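Projektbericht Greifen aus der Kiste, Gruppe 2 (Stand Februar)
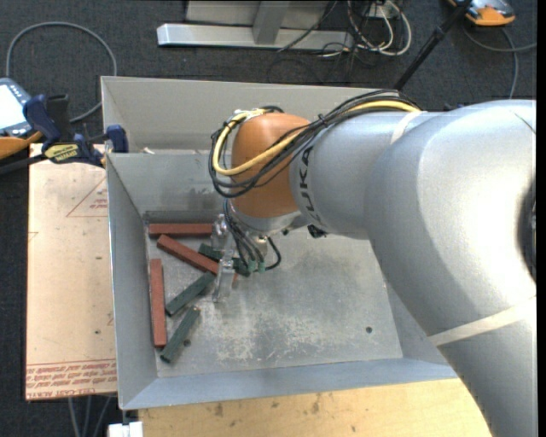
Ziel vom Projekt: Greifpunkte lernen, ohne dass jemand von Hand labelt. Der Roboter probiert selber, Erfolg oder Misserfolg wird automatisch gespeichert. Grundlage ist der Ansatz aus der Vorlesung (Projekt Trorkirau), bei uns abgespeckt. Objekte nur einfache Klötze, rot und grün, liegen einzeln oder dicht beieinander in der Blechwanne. Schwierig vor allem die Lage nah an der Wand, siehe der lange rote, der fast parallel zur linken Seite liegt. Da passt der Finger kaum dazwischen.

Vorgehen
Erst Zufallsgriffe, dann Netz trainiert, dann Griffe nach Netz. Insgesamt 855 Versuche, davon 700 fürs Training, Rest zum Testen. Nach je 8 Griffen Klötze neu verteilt, sonst liegen am Ende alle in der Ecke. Label kommt aus der Fingeröffnung nach dem Anheben: Finger ganz zu = daneben.

Ergebnis
Freiliegende Klötze gehen gut, deutlich besser als Zufall. Am Rand kaum Verbesserung. Vermutung: zu wenig Randfälle im Training, weil wir die Klötze meistens in die Mitte gelegt haben. War im Nachhinein blöd.

Probleme
- Kabel am Handgelenk begrenzen die Drehung, manche Winkel mussten wir sperren
- Fingeröffnung als Label ist unzuverlässig wenn der Klotz schräg hängt, ein paar Fehllabel sind sicher drin
- Kalibrierung zweimal verrutscht, die Daten davon haben wir weggeschmisen

Noch offen
Randfälle gezielt nachsammeln, Vergleich mit dem Mellstead-Datensatz (Format passt noch nicht), Code aufräumen. Plots kommen in den Anhang sobald die Achsen stimmen.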